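Household Tips: Fruit Storage and the Robot Helper

Zillstead received a fault report on fruit bruised during automated shelf clearing. The hand had closed before it was fully around the fruit. Residents should follow these steps until the repair is complete.
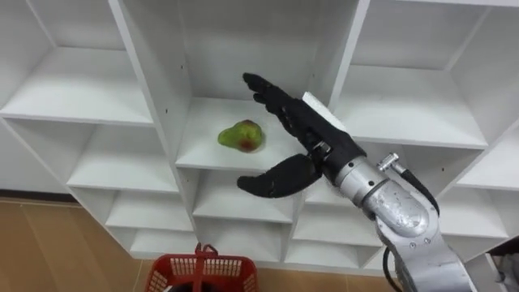 Bruising starts with a poor grip. Run clearing at half speed and stop it if the fingers start to close early. Set each piece near the front of the shelf, as with the pear, and leave the rest of the cubby empty. Ripe fruit should be moved by hand.

Keep children and pets 4 feet away. Check that cables on the floor are clear of the robot's feet before it takes up the basket.

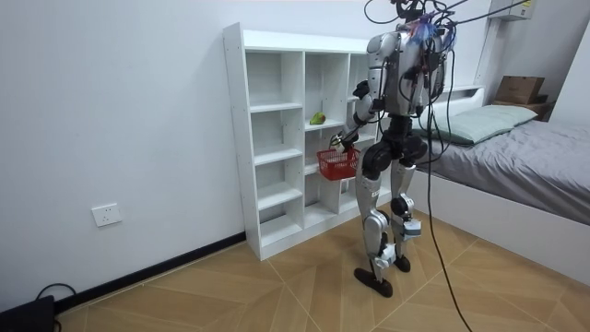 Page last changed: May 22, 2026

Do not reach into the shelf while the arms are powered. If a piece is dropped, press stop, wait 18 seconds and then pick it up.
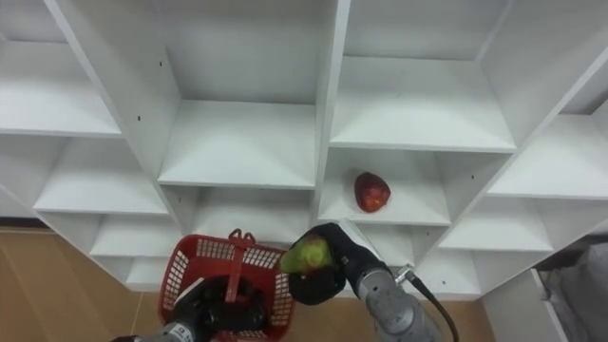
Condside Home Safety Department

Fruit should be placed in the basket one piece at a time. Wash the basket after any spill. Discard split fruit and report a second early closing to this department.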